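# Call for participants: hold a gripper, disagree with a policy

The manipulation group at Botow is looking for people to come in, hold a hand-held gripper and do small things to small objects while we write down what happened. No experience is required. Experience is mildly discouraged, for reasons below.

## What we found last time

In our first study (internal name: Clastoton, chosen by a random word generator and now too late to change) we compared two ways of collecting demonstrations for teaching a robot to place and pick up objects. In the first, people repeated a task as cleanly as they could. In the second, we asked them to start from a bad position and recover. We collected 383 demonstrations of each kind and trained one policy per set.

The policy trained on clean demonstrations was very elegant until something went slightly wrong, at which point it continued being elegant a few inches away from the object. The policy trained on recoveries looked like a person hunting for their keys, and finished the task a good deal more often.

We would like to say we predicted this. Our pre-registration says otherwise, and it is public.

What we can't tell yet is whether the recoveries helped or whether our demonstrators did. Most of them were lab members, who have a way of fumbling that is suspiciously easy to fix. So we need strangers.

## What you would be doing

You stand at a padded table, hold the gripper with both fingers open, and approach an object from wherever the session sheet tells you to. The starting positions were generated by a script, and the script has no sympathy. You close, lift, move, set down, and go again. Some rounds use a simple tray. Some use things we picked for being annoying. 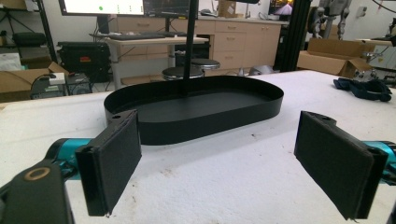

Saarela wrote to us after the first call to ask whether getting tired would ruin the data, and whether we'd be cross about it. Tired data is fine, and is in fact one of the conditions. We log how far into the session each demonstration falls, and the analysis compares early rounds with late ones. We will not be cross. Please do still tell us when your wrist has had enough, as a sore wrist is not one of the conditions.

## The practical part

- One session lasts 60 minutes, including breaks. You may come for up to three.
- Sessions run in the Nirorham building, ground floor, mornings and early afternoons, through February.
- We need 121 people. This number came out of a power calculation, which is why it looks like that.
- Each session is paid by gift card, handed over at the end whether the demonstrations were any good or not. We don't grade them in front of you.
- The gripper records video of the workspace and the motion of your hand. We don't aim to record faces. If yours wanders into view, we blur it before anything is shared.

## Who can take part

You should be 18 or older, able to stand for most of an hour (a seated setup is available - just say so), and comfortable holding a tool at about chest height. Left-handed people are very welcome. Our first study had two, and we drew no conclusions from them, though a reviewer invited us to.

We can't take people who have trained robots for a living or who took part in the first round. It isn't personal. You know too much, and your hands give you away.

## What you won't be doing

You won't be operating a robot, and no robot will be operating near you. The policies are trained afterward and tested without an audience. If you'd like to see how they did, tick the box on the consent form and we'll send the results, including the embarrassing ones. The finished dataset should hold 1000 demonstrations from this round, released with the analysis code and a list of everything we excluded and why.

## How to sign up

Send a short email to the study address on the Botow participants page with "gripper study" in the subject line. Mention which hand you use, whether mornings or afternoons suit you, and any wrist, shoulder or back trouble we should plan for. We answer within a few working days - slower if we're in the middle of collecting, quicker if we're supposed to be writing.

You can withdraw at any point up to release of the dataset, without giving a reason. Short sleeves or sleeves that roll up, please.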